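Aus der Offenen Werkstatt Enavmont
10. November 2019

Greifarm Plollix: Aufbau abgeschlossen, Übungsbetrieb aufgenommen

Die Arbeitsgruppe Automatisierung hat den seit Juli vorbereiteten Tischroboter Plollix in Betrieb genommen. Die weißen Kunststoffteile des Greifers stammen aus dem 3D-Drucker der Werkstatt – der Druck beanspruchte rund 30 Stunden. Geübt wird derzeit mit einfachen Gegenständen des täglichen Gebrauchs.
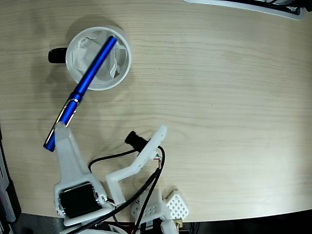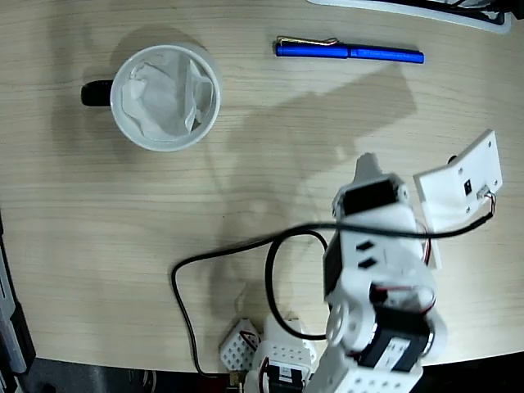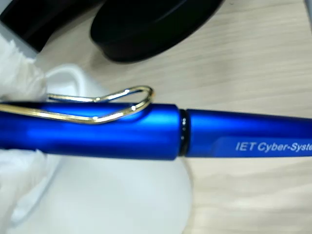
Plollix bei der Arbeit mit Stift und Tasse; zuletzt der Stift in Nahaufnahme.

Als Übungsobjekt hat sich ein Stift mit glatter Oberfläche als anspruchsvoll erwiesen. Der feste Finger des Greifers muss ihn seitlich erfassen, ohne ihn auf der Tischplatte zu verschieben. Die Kamera an der beweglichen Backe unterstützt die Ausrichtung. Offen ist noch die Führung der Leitungen, die bei weiten Drehbewegungen über den Tisch gezogen werden. Die Arbeitsgruppe prüft hierfür eine Halterung nach dem Entwurf Garkex.

Mitglieder mit gültiger Werkstatteinweisung können den Arm nach Voranmeldung nutzen. Je Termin sind 15 Minuten für das Einrichten einzuplanen. Die Druckdaten und die Stückliste liegen im Ordner Hijazi auf dem Werkstattrechner bereit. Änderungen an den Servomotoren sind vorab mit der Arbeitsgruppe abzustimmen.

Das nächste Treffen der Arbeitsgruppe beginnt um 19 Uhr im Elektronikraum. Die Teilnahme ist auf 10 Personen begrenzt, Anmeldungen nimmt die Geschäftsstelle entgegen.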